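June 15, 2020

Ok quick one because the scanner is warming up and I have pages to get through. Chapter 2 of Skonenero is done. Inked, lettered, all 8 pages. Goes up in July, one page at a time like before.

It's the Judville chapter, for those of you who've been asking when the ferry finally gets somewhere. Lots of rooftops. I will never draw that many rooftops again. Script for this one ran long and I cut a whole argument on the dock, which hurt, but it reads faster now I think.
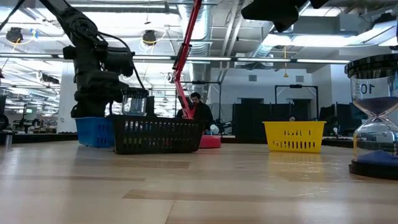

Baskets and the big hourglass.

Lettering - I switched to the Vanumano font halfway thru and then had to go back and redo the first pages so they match. Dumb. Do it in the right order, people. Balloons are a bit bigger now too, a couple of you said the old ones were hard to read on a phone.

Print version: still happening. Boersma is doing the printing again, 60 copies to start, maybe 80 if preorders look ok. Stapled, same size as the first one so they sit togther on a shelf. Cover is not finished. Cover is barely started. Green, probably.

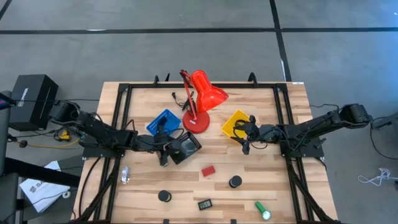 Table with the black frame on it.

Also yes, the mail about the missing page in the archive - fixed, thank you, sorry. Next button should work again.

Back to the scanner. More when the cover has a face on it.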